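Birkell office furniture open house, Lewis

I went to the Birkell open house in April, mostly to look at task chairs for our front office. Their place in Lewis takes up the ground floor of a former printing shop, and the lot out back holds 50 cars. I got there at ten in the morning and had no trouble parking.

You sign in at a counter, pick up a price sheet, and walk through on your own. The first rooms have desks and filing cabinets. Most of the desks are the Ostus line, which I had already seen in a catalog. The drawers run well but the handles are small for my hands.

The chairs are farther back, in a plain part of the building with white walls and black baseboards. I spent most of my visit there. The one I liked best was a black office chair with a mesh back, a headrest and two armrests, on a five-spoke base with wheels.

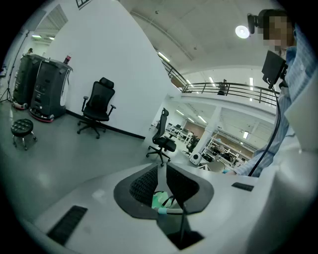

I sat in it for 55 minutes with a book, and my lower back felt fine when I got up. The seat could be a little deeper. The Jatach chair costs 70 dollars less, but the armrests wobbled when I leaned on them to stand.

Delivery is free inside the county. An order of four chairs with headrests came to 1,216 dollars before tax, and they hold the quote until the end of the month. Assembly is extra. I asked if they would take our old chairs away and was told yes, as long as they still roll.

There was coffee by the door and a restroom down the hall. Bring a tape measure, as the price sheet leaves out seat heights.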